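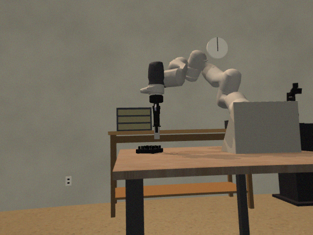 Budgeting for a small arm to load a pegged tray: what am I forgetting?

Posted by Radomír Halás, Jun 16, 2018
3 min read

Hello all, and thank you in advance for your patience with a long post. We're a small workshop in Clitstead and we'd like one robot arm on a bench, picking thin flat parts and standing them in a low tray with upright pegs. I've got the layout going in simulation, with the arm on a wooden-topped table and a longer workbench behind it for storage, and it has been a lovely way to spend my evenings. Now my boss wants a proper figure by September. I have a price for the arm and a quote of 1794 euros for the gripper from Stuneck, and after that my sheet is rather bare. What else belongs on it?

12 comments

Mohcine Erraji
Good on you for doing the model first! When we did ours at Zino I put down the arm and the gripper and felt very pleased with myself, and then came the rest of it: fingertips cut to suit our part, a coupling for the wrist, a stiffer table (our old one wobbled every time the arm stopped), cables, guarding and the safety assessment. All that added 40 per cent to the first figure. Do ask for the fingertips as a separate line, as you'll go through more than one set. We had 2 spare sets and used both before the trays were loading nicely. I'd also buy a few extra trays while you're at it, and something to pin them down to the table, so the pegs are always where the arm expects them.

Shared 16 times

Boris Kollár
Get the arm second hand.

Dušan Kopecký
I'd be a bit careful with second hand, Boris, though it can go well if the controller comes with it and somebody still sells the parts. Radomír, my own advice is to put in money for people's time. Somebody has to teach the positions and then teach them again when the tray moves, and in our case at Čierny that was the biggest line after the arm. Ask the seller too if they'll try your real parts before you order. A thin piece can behave beautifully on screen and then tilt in the fingers on the bench, and it's much nicer to find that out on their time. Do come back and tell us what you settle on.

Contact us | © Bench & Workshop Help | Back to top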